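Ticket 57 – Block table top, Arncombe room
Opened 22/11/2018 by Emese Medve
Status: open

Problem: blocks catch on the seams when they are slid across the maple board. The seam near the top is the worst. The red cylinder tips over there if pushed slowly.

Log
Bogdan Zalewska: Tightened the bolts along the bottom edge. No change.
Emese: Sanded the top seam, 10 passes with fine paper. Cubes now slide fine – the star still snags on its points.
Bogdan: Will wax the board and try again with the same blocks. Please leave the blue platform where it is until then. 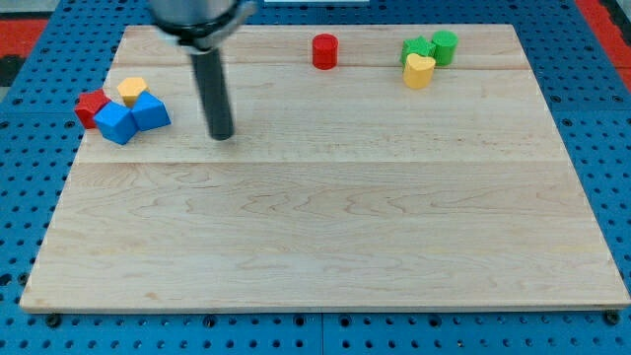
Photo: Emese Medve / Promora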